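Saving the Hidetti: Repairing a Forgotten Handheld Console

Our project was to get a dead Hidetti handheld running again and find out why so few people remember it. We loved every minute of it (well, maybe not the soldering).

Background

Kamata sold the Hidetti for one holiday season with only 7 games. Urby, a puzzle game about a lost mail carrier, came in the box, and it's fantastic!

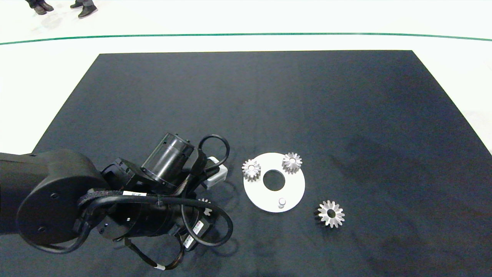
The black mat on the white floor

Our unit came from a flea market with a cracked battery door and no sound. We gave ourselves five weeks and split the work into three parts.

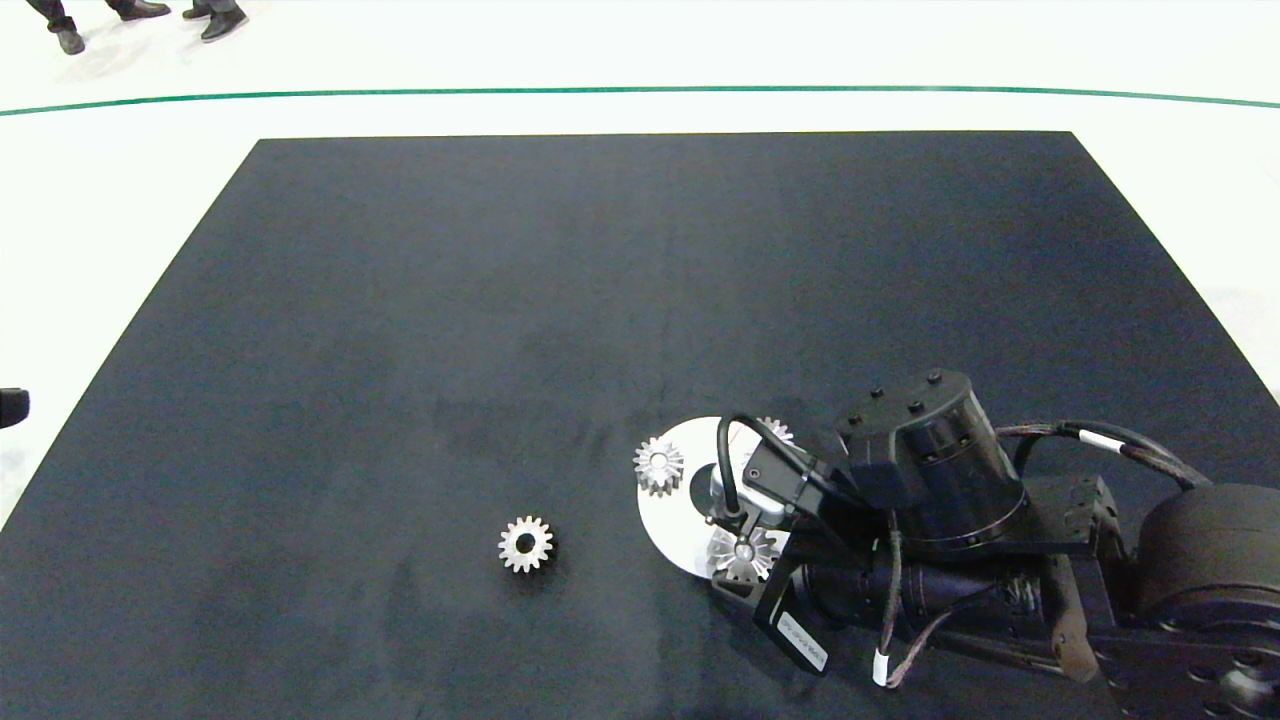
Repair

We started with the power board. Two capacitors had leaked, so we cleaned the traces with vinegar and alcohol and soldered in new parts. The screen lit up on the second try, and we yelled so loud that the class next door came over.
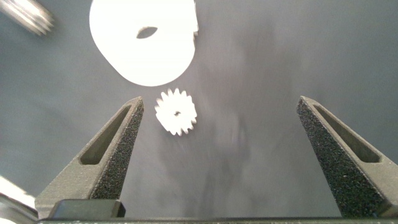

The sound took longer. The speaker was fine, but the volume dial had corroded inside, and we had to take one from a broken Elurar radio. It fits almost perfectly!

Testing

We played all 201 levels of Urby over the last two weeks, taking turns and writing down every freeze. Most came from a dirty cartridge slot.

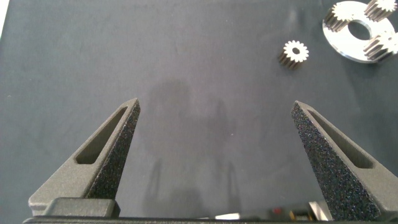 After we cleaned it, the freezes stopped except on level 7, where the game locks up if you pause on the bridge. We think that one is a bug in the game itself, and we'd love to try a second cartridge to find out.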